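News > Family Ministry > Threads

1/ Ellery Parish Family Ministry will open registration for its fall Scripture memory program in August. The program serves children from preschool through fifth grade and the adults who care for them.

2/ Families will learn 28 short verses, one each week, drawn mainly from Psalms and the Gospel of Luke. Verses are printed on cards in two reading levels.

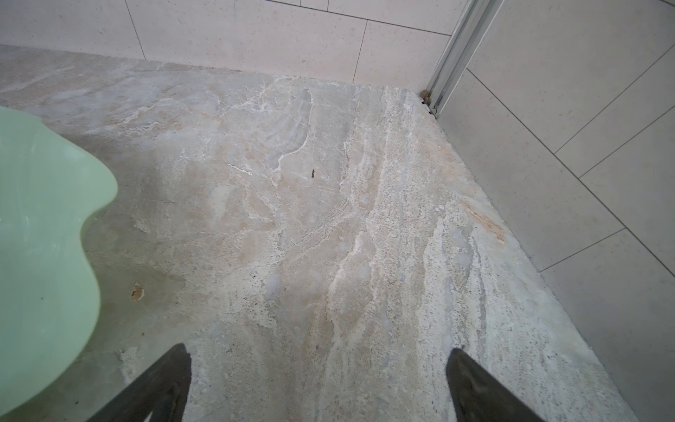

3/ Children who do not yet read may learn each verse by song. Recordings will be available to registered households through the Wasska app at no charge.

4/ Last year, 200 children took part across our three campuses, and 1,422 verses were recited to a teacher or parent. We thank every household that kept a record.

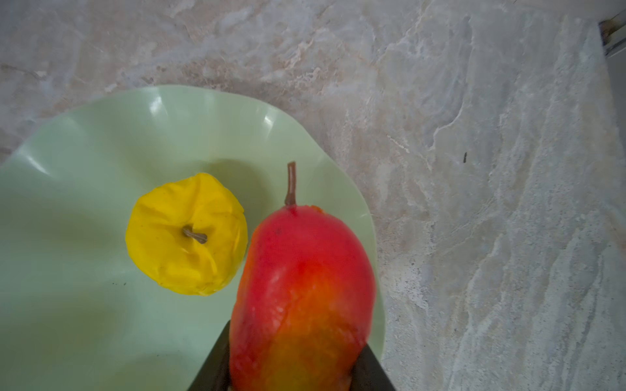

Ellery Parish Family Ministry
Office of Children's Formation

5/ New this year: a parent guide of 40 pages, with a short prayer and two discussion questions for each week. Copies may be collected at the Deltora campus after either morning service.

6/ Spanish cards are in preparation. Please note your preference on the registration form.

7/ Households that took part last year must register again. Cards from the earlier set will not match the new schedule.

8/ Questions may be sent to the ministry office, which replies between 9 a.m. and noon.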